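Sep 17, 2020

Up at six, no bread, toast plan abandoned. Finally rang Drinden about the boiler. 48 minutes on hold and then they want 300 just to come out and look. Said I'd think about it. Won't.

Walked to the allotment insted. Beans over, squash still going, slugs winning. Tried to remember the capitals for the quiz on the way, got stuck somewhere in Africa.

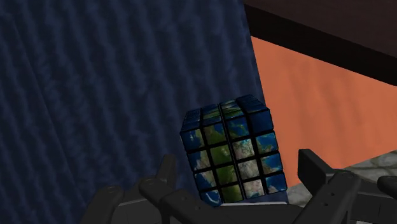
The world, in little squares.

Home by four - soup, then more soup. Still want to do the dining room before January. Pirnetti paint is dear but the cheap stuff went streaky last time. Keep changing my mind on colour.
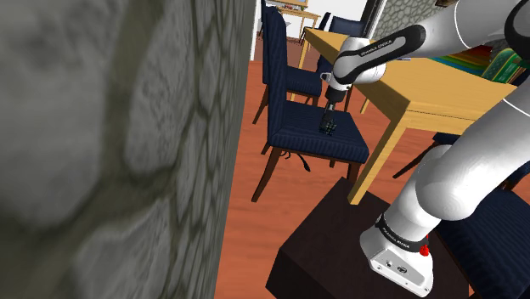 Stone wall, reddish floor. Hmm.

Must post teh forms tomorow. Bed.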